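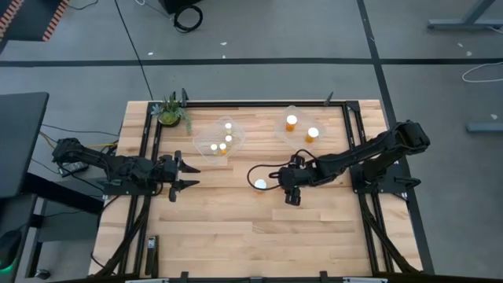
When a robot loses its grip

Robots that pick things up can make mistakes. One Saturday in August, a pair of robot arms in a workshop in Skorunholm made the same mistake 13 times.

The arms had a simple job called sorting. They had to pick up orange pill bottles and put them into clear plastic trays, small bottles in one and larger bottles in the other. The people who worked there called the left arm Jurnik and the right arm Masten.

What went wrong?

Masten kept dropping bottles. It would close its two black fingers, lift, and then the bottle slid out and rolled away.

A robot doesn't feel things the way you do. If a cup starts to slip, your skin notices and you squeeze harder. Masten only knew how far its fingers had closed. That number was set for the larger bottles, so on a small one the fingers stopped too soon.

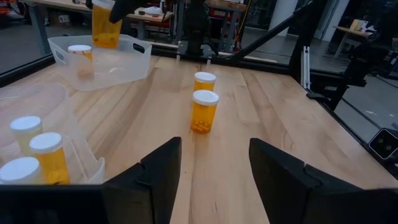 Kanyarat Srithong

How was it fixed?

First, somebody pressed the stop button. Every robot like this should have one, and you must never reach in to catch something while the arms are switched on. An arm can't tell your hand from a bottle.

Then the team looked back through 400 pick-ups saved on the computer. The drops were all small bottles. They gave Masten 2 grip settings, one for each size, and ran the test again on Monday.

Words to know

Gripper: the part of a robot that holds things, like a hand.
Fault: something in a machine that is not working as it should.
Stop button: a button that makes a machine stop straight away.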